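Sunday, evening

Writing this down before I go in tomorrow and it all gets discussed to death.

Short version. The arm at Larnemwood drove its left hand into the bench on Thursday afternoon, and the cause came from our room.

Cinzia Gentile called a little after 4. She was running the bag task on the Kaltus cell, the one where both hands come in from the sides, take hold of a snack bag and lift it. She had loaded the new training run, the first with our November sessions in it. The right hand did what it should. The left hand came in fine until it got near the bag, then rolled over and kept going down. It hit the bench with the side of the fingers and kept pushing. The force limit should have stopped it. It didn't, and she hit the stop button. One finger bent, a dent in the bench top, and a bracket with a crack in it that they only found when they took the hand off.

She was standing outside the line, where she was supposed to be. Her coffee was inside the line, where it wasn't supposed to be, and she put that in the report too. I thought that was decent of her.

There are two faults and people keep talking about them as if they were one. The first is that the hand went where it went. The second is that nothing stopped it when it got there. The second is the safety matter and it belongs to Larnemwood and to Barbieri, who did the cell. The first is ours.

I spent what was left of Thursday being sure it wasn't ours. I had my reasons. We check every session for dropped frames and missing markers, and November was our cleanest month so far. Clikarura had it all green. I sent Cinzia a screenshot of the green column. I'd like that message back.

Friday we kept recording through the morning, as Liliana wanted the new people to get their hours in before we shut anything down. We ran hand-held grippers for the first part. The usual start: head cameras on, cables tucked, everybody holds the tool up so the marker can be seen, then a slow turn and back. Going over the material later I found plenty of stretches like this, where we are all just standing there waiting for the software to catch up.
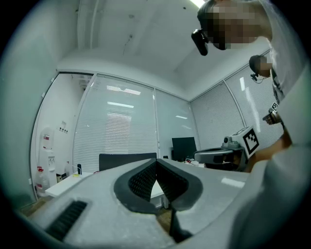 The gripper data turned out to be fine. I went through it first, partly in hope. If the fault had been in the tools I could have sent them off to somebody else to look at. But the marker on a gripper is fixed to the body and it only goes on one way. I overlaid the path on the video for the first session, then for every session that week, and they sat on top of each other as they should. I crossed the grippers off before lunch.

That left the gloves.

The cubes on the gloves are a different matter. Each one clips into a square seat on the back of the glove. Square seat, square base, so it will go in four ways, and three of them are wrong. There used to be a dab of paint on one corner of the seat and a matching dab on the cube. When the left seat was replaced at the end of October the new one came without the paint. I knew that. I had it on a list.

A cube that is a quarter turn out still tracks perfectly well. Every face is readable, so nothing gets flagged. The software knows exactly where the cube is and which way it points. It then applies an offset to get from the cube to the hand, and the offset assumes the cube is seated right. With the cube turned, you get a hand that's a few centimeters from where it really was and rolled ninety degrees. Above the desk in free air you wouldn't notice much in the plots. Close to a bag, it means the hand goes through the desk.

So that is what the arm learned from us. Come in, roll over, go down.

What I can't get past is how easy it was to see once I looked. I opened one of the glove sessions, drew the left hand path over the head video, and the dot was sitting well off the glove, down toward the desk edge. It took me less time than making tea. We have had that overlay tool since summer. I wrote the page that says how to use it. The page says to do it after any change to the hardware.

Liliana Sorrentino came over when I called her and looked at it for a while. She asked how many. I said I didn't know yet. She said to find out before telling anyone a number, and then she went and phoned Cinzia herself, without a number, to say it was our side and we were working on it. She didn't mention my screenshot. Cinzia had, of course, already forwarded it to her.

I stayed until 9 that night and went in again on Saturday morning. The counting was slow. There is no field in Clikarura for which way a cube was seated, so each glove session had to be opened and checked against the video. I picked a moment in each where both hands were pressed on the bag and not moving, drew the dots, and wrote down yes or no. Same desk, same sort of bag, over and over. By the end I could tell from the thumbnail when the hands would be still enough to use.

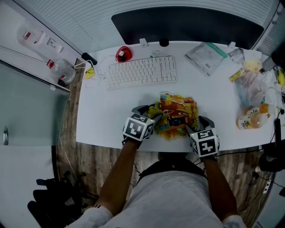 The total came to 708 takes with the left cube turned. All of them are glove takes. They don't run in one block either. It starts with the first session after the new seat went on, then there are 6 sessions that are right, then wrong again, then a mix. It depends on who clipped the cube in that day and which way they happened to be holding it. I stopped looking at the names after a while. It could have been any of us and some of them are mine.

The good part, if there is one, is that a quarter turn is a quarter turn. I can correct it in the data without throwing the takes away. I tried it on a handful on Saturday and the dots moved back onto the glove where they belong. I want someone else to check that before it goes anywhere near an arm. I also want the old files locked so they can't be picked up by mistake, which is a thing we've had trouble with before.

I wrote to Cinzia with the number on Saturday afternoon. She answered in one line: "Thanks. Does the right one have the same seat?" It does. The right seat is the older part and still has its paint, but there's nothing physical stopping it going in wrong. I had checked the left all the way through and the right only where I happened to glance at it. So I went back through for the right. Nothing wrong there, but I should have done both from the start, and it was past dark when I finished.

She also told me what they know about the stop. The force limit on the left hand had been raised during a different job, one with a stiff drawer, and never put back. Barbieri say the limit is supposed to reset when a new task gets loaded. Their log shows that it didn't. Someone from there is coming in to look. Until then the cell runs at a crawl, empty hands only, with a person on the button, and Cinzia has taped the keys to the top of her own monitor so that she has to be asked for them.

I keep thinking about the bench. It was a snack bag task, so the arm was going fairly slow, and it still bent a finger and cracked a bracket. They have a handover task on the list for next month, with a person's hand on the other side of it. Same glove data. Same left cube. I wrote that to Liliana in so many words, and I said I thought handover should wait. She agreed before I had finished arguing for it, so I had a whole paragraph left over that I didn't need.

What I'm taking in tomorrow:

Gloves out of use until the seats are changed. I've drawn one with a corner cut off so the cube can't go in any other way. It needs printing twice, plus spares.

A press check at the start of each glove session. Both palms flat on the desk, hold, and the software has to show both hands at desk height. If it shows a hand under the desk, you stop. I tested this on the old recordings by finding places where people leaned on the desk anyway, and it would have caught every one of the bad sessions I tried.

The overlay done by a person who didn't do the recording.

A field in Clikarura for hardware changes, with a date. I've asked for it before. I'll ask again with the dent in hand.

The green column needs a different name. It says "OK" at the top and all it means is that the markers were seen.

I don't know how the new people will take it. They did nothing wrong, they clipped a cube into a hole that it fitted. The one who started on Monday had asked me which way round it went, and I said either way looked fine to me as long as the pattern showed. I remember it clearly. I was plugging something in at the time and didn't turn around. I have put that in the report. Cinzia put the coffee in hers.

Didn't get to the laundry or call home. Need to take the calipers in with me for the seats, they're in the kitchen drawer. Also the cracked bracket: ask if they kept it, I'd like to see where it went.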